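Junio, casi las once de la noche

Hoy he estado muchas horas con las tablas y ahora me duelen los hombros, pero quiero escribir un poco antes de dormir. Si no escribo en español un día, al día siguiente me cuesta el doble, y la profesora me dijo que un diario vale más que los ejercicios. Entonces escribo de lo que tengo en la cabeza, y en la cabeza tengo aglomerado.

El armario es de la marca Mirzaei, el modelo se llama Eleo, y lo compré de segunda mano cuando me mudé a la calle Flerkside. Me costó 51 euros con el transporte incluido. Vino desmontado, en una manta, con los tornillos en un bote de mermelada. Faltaban las instrucciones. Yo pensé que un armario es un armario y que no hacen falta instrucciones. Esto fue en marzo, y todavía duermo con la ropa en dos maletas.

Por la mañana ordené las piezas por tamaño. Las grandes se entienden: los lados, el fondo, las puertas. El problema son las piezas estrechas, que se parecen entre ellas como hermanas y solamente el agujero del canto dice a dónde van.

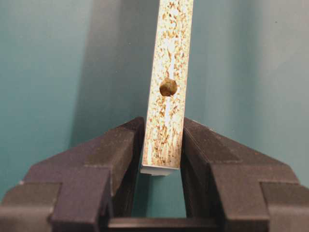

En mi lengua tenemos una sola palabra para el canto y para el borde, y por esto siempre dudo. El señor de la ferretería me corrigió con paciencia: el canto es la parte delgada de la tabla, y lo blanco que se pega encima se llama también canto, o cinta de canto, o tapacantos. Le pregunté cómo sabe la gente cuándo es una cosa y cuándo es la otra. Me contestó que la gente lo sabe. Apunté las tres palabras en el cuaderno y compré una bolsa de 100 espigas de madera, que son demasiadas para un armario, pero no tenía bolsa más pequeña.

A mediodía comí de pie, arroz de ayer con un huevo. Después busqué en internet las instrucciones del Eleo. Encontré un documento escaneado, bastante oscuro, donde cada pieza tiene su número. La que más me preocupaba es la 2605, un listón que va detrás del zócalo y que sujeta los dos lados. En el dibujo el agujero está más cerca de una punta que de la otra. Parece una cosa sin importancia, pero si se pone al revés, la espiga no encuentra su sitio y el lado queda torcido. Lo sé porque en abril lo hice así, y con mucha fuerza, y saltaron migas de madera por toda la alfombra.

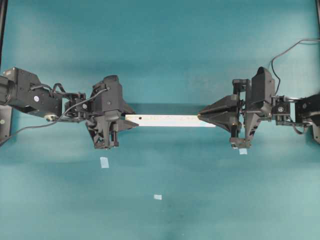 Medir me tranquiliza. Mi padre medía todo dos veces y lo escribía con lápiz en la misma madera, con una letra muy pequeña, y en la casa de Wistitz todavía se pueden leer sus números detrás de los estantes. Yo he empezado a hacer igual. Escribo por la parte que no se ve, así cuando desmonte el armario otra vez (porque me mudaré otra vez, ya me conozco) no tendré que pensar tanto.

Por la tarde probé una espiga en una tabla vieja que encontré en el sótano. Entró hasta la mitad y allí se quedó, ni adelante ni atrás. Tuve que cortarla. He leído que se puede lijar un poco la espiga, o limpiar el agujero con una broca del mismo diámetro, girándola con la mano y sin máquina. Prefiero la broca, creo. Tengo que preguntar si en la ferretería la venden suelta.
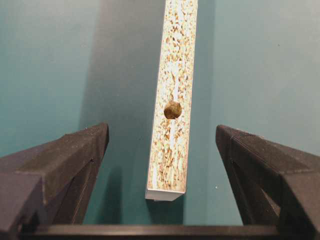
También he aprendido que el aglomerado no perdona como la madera de verdad. Un tornillo que se saca y se mete tres veces ya no agarra. Cuando uno mira el listón de cerca, con todas esas astillas pequeñas de color beige y marrón claro apretadas sobre un fondo crema, se comprende por qué: son trocitos, y el agujero redondo pasa por medio de ellos con la orilla un poco áspera. De lejos los muebles blancos parecen de una sola pieza. Para los tornillos flojos compraré cola, la de carpintero, un bote de 200 gramos.

Mañana quiero poner los dos lados de pie y unirlos por abajo. Para esto necesito espacio, y tengo que mover la cama hacia la ventana. No sé si cabe. Si no cabe, montaré el armario tumbado y después lo levantaré, aunque el techo es bajo y no lo he medido.

Palabras nuevas de hoy: canto, tapacantos, espiga, astilla, zócalo, listón. «Zócalo» me gusta mucho. Tengo que poner el despertador, que la ferretería abre a las ocho y media y luego se llena.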